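Flendwood bench notebook
26 August 2020
Posted by the wet bench
3 min read

Carrying on with the bench layout for the Drodance dye strips. I have been grumbling about glare on the pale tabletop for ages, and today I got the black cloth down properly at last. What a difference! Pale pink against a white table is a misery to judge. Against black you can tell a faint tint from no tint at all without holding every tube up to the window.

Notes on the cloth so I don't have to work it out again in October: matte side up, pulled snug and then taped with clear tape. The fold creases are still in it and I can live with them. It picks up lint like mad, so go over it with a strip of tape before starting. The wavy border is from the old remnant and I'm not trimming it, it frays if you cut it.

Rack goes left of centre and at an angle, beaker just in front. I tried it square to the bench first and kept knocking the stirring rod with my sleeve. Angled is much nicer. The rod lives in one of the bigger holes on the left and the slim tubes go down the right.

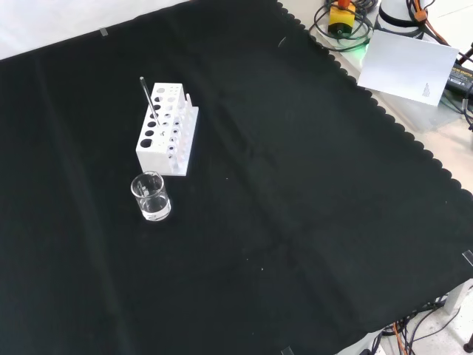

Ko thought the rod ought to have a home of its own, well away from the tubes, in case it drips into one of them. Fair point, and I've gone back and forth on it. For now it stays in the rack, at the far end from anything pink, and gets rinsed and wiped before it goes back in. If we get a single odd reading I'll move it.

The beaker is for rinse water. I keep it shallow on purpose (easier to pour from, less to mop up) and change it between batches. Last batch was logged as 370 on the sheet, so the next one is 371, please don't start again from one like we did in the spring.
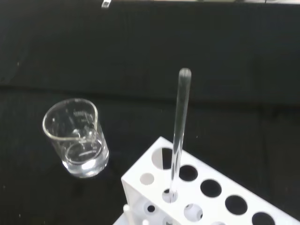 Tube storage next, and I have changed my mind about this completely. The Hedimley way was to stand everything mouth up and put a bit of film over the top, and I always ended up with dust in the bottom anyway. Clean empties now go in upside down, rounded end in the air, and I'm delighted with it. You can tell from across the room which one is spare, and any drips run down and away. It does mean the rim sits against the plastic, so the rack itself has to be properly clean. I scrubbed ours with a bottle brush this morning, holes and all, and it came up a treat.

One more thing on reading volumes. The printed marks on the small beaker are tiny and I don't trust them for anything beyond "a bit" or "a bit more". Use the 5 ml pipette for anything that goes on the sheet.

Still to do:
- second cloth, so one can be in the wash
- new bottle brush, the bristles are going at the tip
- write 2 rinses on the method card, it still says one
- try the darker pink against black and against white, same tubes, same light

Really looking forward to that last one.

Comments (3)

benchside
We did the black cloth thing too and went over to black card after a month. Wipes clean, no lint. Doesn't lie as flat though.

pipettepal
Upside down is fine until somebody grabs one in a hurry and fills the rack. Ask me how I know.

Ko
Still voting for a separate rod stand. There's a spare one in the drawer under the sink.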